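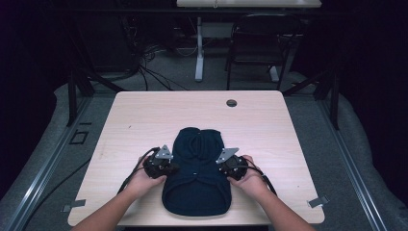

4.2 Shape memory in ribbed and plain knits

Of everything we measured in the Andthorpe collection, the ribbed pieces gave us the most pleasure. A rib is a simple thing, a column of knit stitches beside a column of purls, and yet it behaves almost like a spring. Pull it sideways and the purl columns come forward out of their hiding places; let go and they slide back. Plain stockinette has no such reserve. When it stretches, the loops themselves have to change shape, and they are slow to change back.

Figure 3. A dark navy knit folded into a compact shape, with its ribbed band at the near end.

We wanted to know how much of this spring survives long storage. Hand knitters have strong views on the question, and the older pattern books are full of advice (store flat, never hang, refold with the seasons), but we found very little that put a number on it. The Andthorpe pieces were a wonderful chance to try. They came to us from a single mill shop, they had been kept in one dry room, and the shop's ledger recorded the yarn for nearly every piece. Anyone who has worked with donated textiles will know how rare that is!

We chose 28 garments, all wool or mostly wool, and marked a test patch on the ribbed band and another on the plain body of each. The patches were stretched widthwise by a fixed share of their resting width, held, and released onto a smooth board. We then measured the width again after 3 minutes and once more the next morning. A recovery score of 100 means that the patch returned fully to its starting width.

The ribbed patches did better than the plain ones at both readings, as we expected. What we did not expect was how much the cast-on edge mattered. Bands begun with a tubular cast-on recovered quickly and evenly, while those with a firm long-tail edge often came back in two stages, the upper rows first and the edge row later. On several pieces the edge was still relaxing overnight. We had treated the cast-on as decoration when we planned the study, and we are delighted to have been wrong, as it opens up a whole set of questions about how the first row of a fabric sets limits on the rows above it.

Yarn made a difference too. Eleven of the garments were knitted in the two-ply that the ledger calls Zirkgate, a springy woolen-spun yarn with a good deal of air in it. These had the highest scores in the group, both in the rib and in the body. The smoother worsted-spun yarns gave crisper columns and a much handsomer rib to look at, but they held a little of the stretch. We also saw more variation among them, some of which probably comes from gauge. A worsted yarn knitted loosely has plenty of room to slip, and the Andthorpe knitters were not all tight knitters.

Fold lines turned out to be less of a problem than the pattern books suggest. Creases across the plain body were easy to see at first but had little effect on recovery when the test patch was moved to sit over one. Creases across a rib were harder to find by eye and had a slightly larger effect, mostly where the fold ran at right angles to the columns. Folding along the columns, so that the rib closes up on itself the way it wants to, seems to be kinder to the fabric. The sample is small and we would love to see the comparison repeated on cotton, where there is no natural crimp in the fiber to help.

Two limits should be kept in mind. The ledger does not say how often a piece was washed before it was put away, and washing alone can restore a tired rib to a surprising degree. We also followed the Awad scale for surface wear, which was drawn up for woven cloth and takes no account of pilling. Section 4.3 returns to both points, using the Fiso swatches, whose washing history is known in full.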